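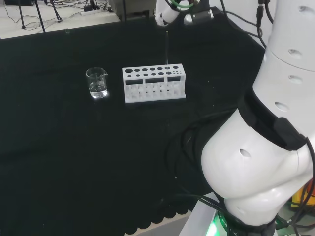 A Place for Every Tube

In the teaching laboratories at Skorneck, the first lesson of the year concerns neither acids nor alkalis. It concerns the rack. New students are asked to set out their glassware, put it away and set it out again before any experiment begins.

Essam Naciri, who has charge of the preparation rooms, introduced the exercise after reviewing the institute's breakage book. In a single academic year the laboratories had replaced 576 test tubes. Most had been lost between one piece of apparatus and the next, in the ordinary business of setting down and picking up.

"Students treat the rack as storage," Mr Naciri said. "We ask them to treat it as part of the bench, with its own position and its own clear space."

The institute's guidance is brief. The rack stands square to the worker, with a gap between it and the beaker wide enough for a hand. Tubes are held upright and lowered straight into the hole. A tube that meets resistance is lifted out and tried in a larger opening.

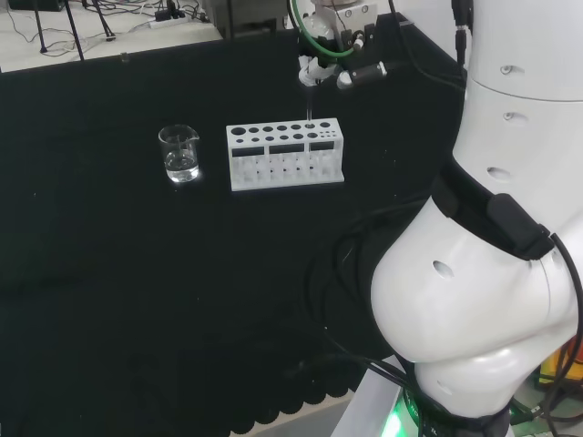 A clear glass test tube held upright over the rack, with a small beaker on the same dark cloth.

Cloths remain a matter of debate among the staff. A dark covering makes the rim of a clear vessel easier to find, and the Shakya laboratory has used them since March. Others prefer a bare bench, which is quicker to wipe down and shows no lint.

The stores hold 3017 items of glassware, of which 1750 are test tubes. Each is inspected for chips before the start of term, and damaged pieces are withdrawn. Replacement racks are requested through the preparation room, where a copy of the guidance is kept beside the sink.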